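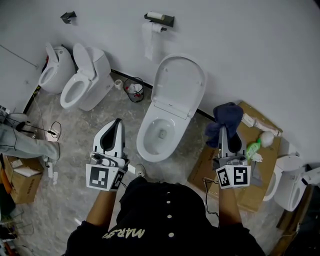

**Is the Pilo software ready to learn wiping from hand-held gripper recordings?**

The recording and tracking parts are ready, the planner is close, and the controller still presses too hard on curved surfaces.

Hi Vlastimil, so that's the short version for Sustier, and what follows is the long one. I've tried to keep it readable for the people on your side who don't spend their days with transforms. Skip to the bottom if you only want the part about what happens next and what we'd like from you.

## The recordings

We now have 2,314 recordings in the store, and 1,548 of them make it all the way through the pipeline and come out as clean training episodes. I know that gap looks bad. It looked bad to me too, and I spent a grumpy couple of evenings going through rejects before I calmed down about it. The biggest pile by far was thrown out by the tracking check (more on that below), and a good chunk of it should come back once we rerun with the new settings. I haven't put those in the count yet. I'd rather hand you a number that goes up.

The second pile is bad timing. The head camera and the gripper logs run on separate clocks, and our old sync code lined them up once, at the start, and then trusted them for the rest of the take. Fine for a short one. On a long one the fingers would be closing on the cloth in the log while the video still had them wide open. Aksel rewrote that piece so it keeps re-aligning through the whole take, using the finger motion itself as the signal: it looks at how far open the fingers are in the video, looks at the same thing in the log, and slides one against the other until they agree. It's a small bit of code and I love it.

The third pile is people forgetting to press stop. We have some wonderful long recordings of two grippers being carried off to lunch! The ingest script now trims anything after both grippers have been still for a while, and it flags takes where nothing was ever gripped.

## Tracking

Quick reminder of how this works, as it was a question at the last review. Each gripper carries a cube with square black-and-white markers on its faces. The head camera sees one or two of those faces, the software works out where the cube is, and from there we know where the fingertips are. Everything downstream depends on that being right.

When the camera gets two faces it's lovely. With one face only, and that face pointing nearly straight at the lens, there's an old and annoying problem where two different orientations explain the same picture almost equally well, and the solver hops between them. On the plots it looks like the gripper is shivering. Our old check saw the shivering and threw away the entire recording, even when it only lasted a moment in the middle of an otherwise perfect wipe.

What we do now:

- The solver keeps both candidate orientations alive for a short stretch and picks the one that makes a smooth path with what came before and after.
- If it still can't decide, that stretch gets marked as unknown and the rest of the take is kept.
- The training loader knows how to skip unknown stretches, so they don't poison anything.

Ľubica did nearly all of this. She also found out that shiny white surfaces were hurting us more than we'd guessed. Bathroom fixtures are glossy and they push the camera's exposure down, and then the markers go murky. She tried a few fancy things and in the end what worked best was locking the exposure on the marker region and letting the rest of the picture do what it likes. The bowls blow out a little. The vision model doesn't seem to mind, but I want to see that on a proper held-out set before I promise it.

Still open: what to do when an arm passes in front of a cube. Right now we fill short gaps from the motion sensor and give up on longer ones. I think that's the right trade for the moment.

## Perception

The cloth is the star of this whole project and also the biggest pain. A crumpled cloth has no shape you can rely on. We started with a segmentation model that outlines it and hands the outline to the policy, and it was okay with light cloths on dark surfaces and pretty poor the other way around, where a dark cloth in front of dark finger pads turned into one big blob. So the model would decide the gripper had grown.

We've changed what we ask of it. The model no longer has to find the edge of the cloth inside the fingers. It predicts a rough contact patch, meaning the bit of cloth that sticks out past the fingertips and could plausibly touch something. Igor's argument was that the policy never needed the outline in the first place, and after a week of me arguing back, I have to say he was right (he's reading this before you do, so he'll be pleased).

Fixtures are in much better shape. The detector finds the lid, the seat and the bowl as separate parts and estimates the hinge line between them. We made a point of training on different body shapes, compact ones and ones with tall tanks, and it carries over between them better than I expected. It does get confused when several toilets are close together and one is partly hidden behind a box: now and then it pairs the lid of one with the bowl of another. Funny to look at, less funny if a planner believes it. Igor has added a rule that the hinge has to make sense for both parts before the pair is accepted, and that has quieted it down a lot.

## Planning

The planner is called Fitzgerald, and I've stopped trying to find out who named it. It takes the parts from perception, picks a surface, and lays wiping strokes over it. The strokes aren't invented from scratch. They come from a library we pull out of the recordings, so they look like what people do: short strokes along the rim, longer ones over the lid, a sort of twisting scoop behind the seat hinge.

There are 4 stroke families in the library at the moment and they cover everything on the task list except the underside of the rim. I'm leaving that out of this phase on purpose. You can't track a cube that's facing into a bowl, and I don't want to fake it.

The nicest change since last time is that Fitzgerald can now say "I can't reach that from here" and ask for the base to move, where before it would fold the arm into something horrible and carry on. We lost a lot of simulator runs to that. It's slower now, with the base shuffling around between surfaces, and I'm fine with slower.

## Control

Okay, the part that isn't going so well.

Hand-held grippers tell us where the hand went. They tell us very little about how hard it pushed. On flat surfaces that's no big deal, we just set a gentle target force and follow the path. On a curved rim, a small position error turns into a big push, and our controller responds too late. We see it press, overreact, lift off, and press again. The cloth skips. In the logs it looks like a row of teeth.

We tried 3 things:

1. Softer gains everywhere. It stopped skipping and it also stopped wiping. The cloth floated along the surface like it was shy.
2. Guessing the force from how much the finger pads bend in the video. Promising, but the cloth covers the pads most of the time, so it only works when you least need it.
3. Letting the controller slide the path inward or outward along the surface normal, with the estimated curvature deciding how quickly it's allowed to do that. This is the one we're keeping. It's much smoother on the lid and the seat, and better but not good enough on the rim.

I think the rim trouble is now mostly a perception problem in disguise. The curvature estimate comes from the same depth data that struggles with glossy white surfaces, so the controller is getting a wobbly idea of where the surface is. Ľubica's exposure work helps the markers and makes depth on the bowl a tiny bit worse. Yes, I know. We're testing a fitted shape (basically a smooth oval nudged to match the points we trust) to replace the raw depth there. Early simulator plots look good, and I'm not going to say more than that yet.

## Tooling

Boring and important. The replay viewer now shows video, gripper paths and finger opening on one timeline, and you can scrub all of it together. Before this, checking one take meant having separate windows open and squinting. Aksel also added a button that sends a bad take to the reject list with a reason attached, so we can finally see why things fail without me keeping a text file on my desktop.

The config files are still a mess. There are settings that live in two places and whichever loads last wins. I got bitten by this when I ran an overnight job with the old tracking check switched on and wondered in the morning why nothing had improved. It's on my list, and it's my fault that it's still on my list.

## What's next

Rerun the full store with the new tracking and sync code, first of all. After that, the fitted shape goes into the controller, and then we take the whole stack to the test site in Namness in December and run it on the arm with the lid and seat surfaces only. Rim work stays in the simulator until the teeth are gone from the plots.

Things I'd like from you:

- A decision on whether the rim is required for the December runs. I'd like the answer to be "nice to have", but tell me if that's a problem.
- Permission to spend part of the travel money on storage. The recordings are filling up the disk faster than planned, and I'd hate to start deleting rejects that we may be able to rescue.
- Someone from your side to try the replay viewer and complain about it. Aksel can set up access in a few minutes.

The reject breakdown is in the shared folder if you want to poke at it, and I'll swap in the new numbers when the rerun is through. Call me any time before 4 in the afternoon; after that I'm usually in the lab and don't hear the phone.

Nayeli Ayala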